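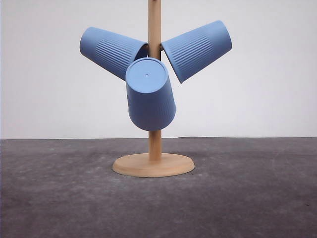 2023-05-25 목요일, 흐림

수업이 끝나고 바로 실습실로 갔다. 오늘은 컵걸이 과제를 하는 날이다. 7월 Kilport 대회까지 동아리방을 쓸 수 있는 날이 생각보다 많지 않아서 저녁은 편의점 김밥으로 때우기로 하고 시작했다.

우리 팀 이름은 Zirkex로 정해졌다. 나는 다른 이름에 투표했는데 졌다. 신청서에 이미 적어 냈으니 이제 바꿀 수도 없다. 제어 프로그램 이름은 그대로 Ondis를 쓴다. 작년 선배들이 만든 것을 물려받아 고쳐 쓰는 중인데 주석이 거의 없어서 함수 하나 찾는 데도 시간이 걸린다.

과제 규정은 간단하다. 파란 컵 3개를 나무 컵걸이에 건다. 제한 시간은 6분이고, 컵이 바닥판 밖으로 굴러 나가면 그 컵은 점수가 없다. 사람이 손으로 도와주면 그 회차는 무효다. 규정집에는 컵을 거는 순서가 없어서 지난주에 그것 때문에 한참 말이 오갔다. 나는 아래쪽 걸이부터 거는 게 낫다고 했고, 다른 조원들은 위쪽부터 하자고 했다. 결국 오늘 두 가지를 다 해 보기로 했다.

처음 한 시간은 거의 카메라 보정에 썼다. 손목 카메라 나사가 조금 풀려 있었는지 지난번 값이 맞지 않았다. 조이고 다시 맞췄다. 다음에는 시작 전에 나사부터 확인할 것. 체크리스트 맨 위에 적어 두었다.

보정이 끝난 다음부터는 계속 집기 연습을 했다. 어려운 것은 컵의 방향이다. 똑바로 서 있는 컵은 입구 쪽으로 손가락을 넣으면 되지만, 엎어진 컵은 바닥이 위로 와 있어서 접근하는 각도를 바꿔야 한다. 기울어져 있으면 더 까다롭다. Ondis는 서 있는 컵과 엎어진 컵을 따로 처리하는데, 비스듬한 컵은 둘 중 하나로 억지로 분류한다. 그래서 엉뚱한 각도로 내려가는 일이 몇 번 있었다. 이 부분은 내가 맡아서 고치기로 했다. 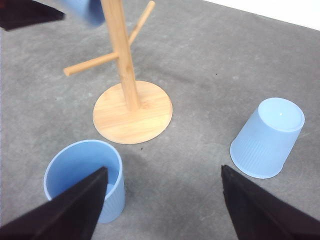

손목 카메라 화면. 왼쪽 컵은 서 있고 오른쪽 컵은 엎어져 있다.

손목 카메라로 보면 컵걸이 기둥 윗부분이 화면 밖으로 나간다. 위쪽 걸이에 걸 때는 이 화면만 보고는 위치를 맞추기 어렵다. 고정 카메라 화면을 같이 봐야 하는데, 화면 두 개를 번갈아 보면 손이 느려진다. 모니터를 위아래로 놓았더니 나란히 둘 때보다 나은 것 같았다. 거치대가 없어서 전공책을 받침으로 썼다.

그리퍼 힘도 조금 손봤다. 플라스틱 컵이라 세게 잡으면 입구가 눌리고, 약하게 잡으면 들어 올리다가 미끄러진다. 설정값을 22로 낮춰 놓고 계속했다. 컵 옆면에 세로줄 무늬가 있는데 그게 미끄러지는 것과 관계가 있는지는 모르겠다. 다음에 줄이 없는 부분을 잡아서 비교해 보면 알 수 있을 것이다.

순서 비교는 결론을 못 냈다. 위쪽부터 걸면 아래쪽 걸이에 접근할 때 먼저 건 컵을 건드릴까 봐 신경이 쓰이고, 아래쪽부터 걸면 팔이 위로 올라갈 때 돌아가야 한다. 제일 나은 기록은 269초였다. 제한 시간 안이지만 대회장에서는 긴장할 테니 더 줄여야 한다. 기록은 공용 표에 넣었고, 순서는 다음 모임에서 다시 정한다.

쉬는 시간에 후배가 컵걸이를 자기 자취방에 두고 싶다고 했다. 대회 끝나면 물어보라고 했다. 나는 이제 컵걸이를 보면 걸이 각도부터 보게 된다. 어제 Võ에서 쌀국수를 먹을 때도 계산대 옆에 있는 것을 한참 쳐다봤다.

정리하고 나오니 밖이 깜깜했다. 버스를 한 대 놓쳐서 정류장에서 오류 기록을 읽었다. 비스듬한 컵에서 난 오류가 대부분이고, 나머지는 통신이 잠깐 끊긴 것이었다. 통신 문제는 케이블을 바꿔 보면 될 것 같다. 실습실 서랍에 새 케이블이 있었던 것 같은데 없으면 신청해야 한다.

할 일
분류 함수에 기울기 조건 넣기
케이블 확인
보정값 백업(지난번에 안 해서 고생함)
통계 과제. 내일까지인데 아직 시작도 안 했다.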